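The toy kitchen in Trurville is open for business
22 Jun 2024
By Joscha Janssen

I spent most of a morning watching a robot arm deal with play food, and I'd go back tomorrow. Navden, the little automation outfit that moved into the old print shop in Trurville, has started gathering examples for the learning system it calls Worku. Somebody drives the arm through a small kitchen chore, the cameras record it along with every joint position, and the whole thing gets saved as one example. Then they do it again. And again!

The goal is 1143 examples for the first round. Olesia Skoryk, who runs the sessions, told me they'd like to get through 80 on a good day, though she made a bit of a face when she said it. Each try gets a plain sentence to go with it, typed in before the arm moves, so Worku can tie words to motions.

Most of the props are hard plastic and pretty predictable. Cloth is another story, and I got to see the view from the wrist camera while the gripper had hold of a red fuzzy piece with a white stitched band.

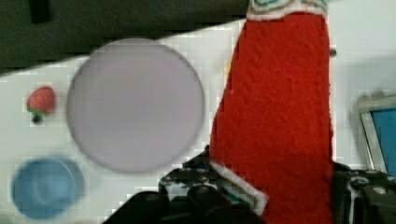
Bit-na Cheon would throw out a lot more of the tries than the team does now. Her feeling is that a sloppy example teaches sloppiness, and that a smaller, cleaner pile would serve Worku better. Skoryk wants to keep the fumbles as long as they're labeled as fumbles – a system that has only seen perfect grabs has no idea what to do after a bad one. They've been going back and forth on it since December, and I don't think either one is ready to budge.

I can see both sides, for what it's worth. I asked to have a turn at the controls and my own tries were, let's say, firmly on the fumble side. You move a handle and the arm follows, which sounds easy until you have to think about where the fingers are and which way the fabric wants to fold. Skoryk was very nice about it and labeled every one of mine.

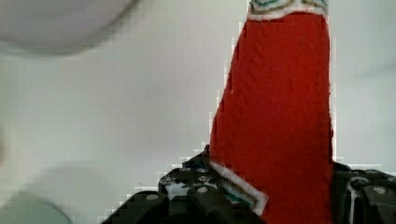

Red fabric between the gripper fingers, from the wrist camera. Photo: Navden

The wrist view is great for close work, but it can't tell you much about the rest of the table, so there's an overhead camera too. The two recordings are lined up by time before anything gets fed to Worku. If one of them drops out for even a moment, the example is set aside and somebody has to look it over by hand (there were 18 of those waiting when I came by).
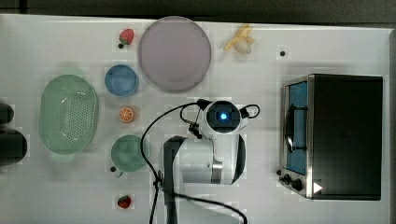

What goes on the table

The list of props is longer than I expected. There's a toaster oven, a colander, a plate, a bowl, a cup and a bunch of toy fruit, and things get moved between tries so that Worku doesn't just memorize one layout. The sheet taped up next to the controls has seven starting layouts on it, and drivers are supposed to nudge things off those marks a little each time.

A second station is planned for Brustthorpe later on, with different dishes and different lighting. Same arm, same sentences. I've asked if I can come see that one too, and I promised to keep my hands off the controls.
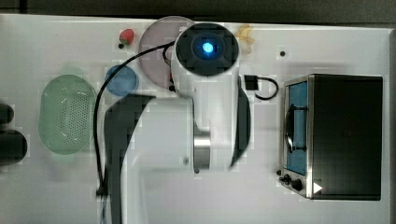

Page last updated: 22 June, 4:18 p.m.

Navden is still looking for people to drive the arm, and no robot background is needed. Sessions are paid and run half a day, with a short practice first. Ask for Bo-ram Won at the Trurville front desk if you'd like to sign up.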